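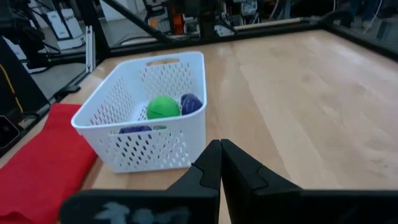

News > Member newsletter > Money and the movies

Filed under: Economics for fun

Could the dragon in Sadowski's Gallcombe books really wreck an economy? We spent a very happy lunch hour on this one, and the answer is a resounding yes!

In the first book the dragon Imuver carts off every coin in the harbour town of Plurholm and sleeps on the lot for 165 years. Most readers worry about the burnt roofs. Economists worry about the coins. Take all the money out of a town and the people left behind still have fish, wool and timber to sell, but nothing to pay each other with. Prices fall, debts get harder to repay, and anyone sensible hangs on to whatever silver they find down the back of the bench - which makes things worse.

Then comes the bit we love. In chapter 18 the heroes win the hoard back and haul it home in 438 carts, and everyone cheers. But the town has the same number of fish as it did that morning! With all that gold chasing the same dinner, a loaf that cost one copper would soon cost a good deal more. Savers would be furious, borrowers would be dancing in the street, and the baker would need a bigger till.

Our favourite fix is a slow release: lock the gold in the town hall and let out 3 carts a month, so that trade has time to grow into it. It would make a duller final chapter, but a much better behaved economy.

Next up is wizards' wages, and whether a self-sweeping broom counts as labour or capital. We can't wait!

26 shares | 7 comments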